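The Drowned Bicycle
By Svetozár Sokol
Monday, April 6, 2026

Home | Stories | Novels | Audio | About

The summer we were eleven, Ctibor Hrubý rode his cousin's bicycle off the ferry dock at Oruvport.
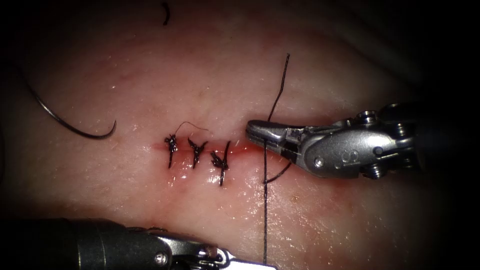
It wasn't a dare. He was looking back over his shoulder to tell me something about a sandwich, and the dock ended. I was behind him on foot and saw the back wheel tip up and go over. Then Ctibor's cap was floating on the water and Ctibor came up next to it.

"Where's the bike?" he said.

I told him it was under him.

The bicycle was a green Preka with 5 gears, four of which worked. His cousin had saved for it all winter by stacking crates at Zeman's grocery. She had lent it to Ctibor until supper. It was a little past two.

We went to Zeman's first, because Mr. Zeman had rope. He gave us a long piece of clothesline and charged us for it, and he wanted to know what it was for. Ctibor said a goat. Mr. Zeman knew every goat in town and asked which one. We left while he was still asking.

A boat hook would have been better, but we didn't have one. We tied the line to a window weight from my father's shed and bent a coat hanger around it. I threw and Ctibor pulled. We got a boot, a lot of weed and part of a crab trap. The Amgate ferry came in at three and we had to stop and stand back with our hands behind us while the cars drove off. One of the deckhands looked at the boot and looked at us.

"Lose something?" he said.

"No," said Ctibor, who was still dripping.

After the ferry left we tried again farther down, in case the propeller had moved things. I was throwing badly by then. My arm hurt and I kept hitting the pilings. At about four the hook caught and held, and we both leaned back on the line until something came loose and started up, slow and heavy.

It was a bicycle. It was red, it had no seat, and there was a city license plate wired to the frame, number 504. It looked as if it had been down there since before we were born.

Ctibor sat down on the dock and looked at it for a long time.

"We could paint it," he said.

We pushed it up the hill together, one on each side, with the chain dragging. His cousin was on the front steps shelling peas. She watched us all the way from the corner - she had plenty of time, the front wheel didn't turn - and when we got to the gate she put the bowl down.

"That's not mine," she said.

Ctibor said no, but it was a start.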